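We got to Torkton a little before ten on a gray January morning, and Frida Ásgeirsdóttir was already at the door with coffee, which I will remember fondly for a long time. I had been wanting to see how the Prila team collects its examples ever since Gavin Leckie told me they do most of it by hand, one ordinary chore after another.

The tour started upstairs with the training racks (warm, loud, over quickly) and then we came down to the collection area, where I would happily have stayed all day.

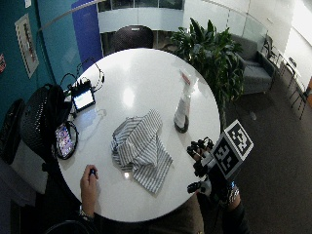 Prila is meant to learn household chores from people, and the people have to be patient. Kamol Kaewmanee told us a session runs 20 minutes, then you swap, because your attention goes before your fingers do. The chore we watched was table wiping, with a striped cloth and a spray bottle on a round white table, and the glove worn on the right-hand side of the table carries a printed marker block on its back so the hand's position can be followed. I asked far too many questions about bad takes – they keep those too, labeled separately.

Lunch was soup and very good bread. I left with two pages of notes and an invitation to come back in spring.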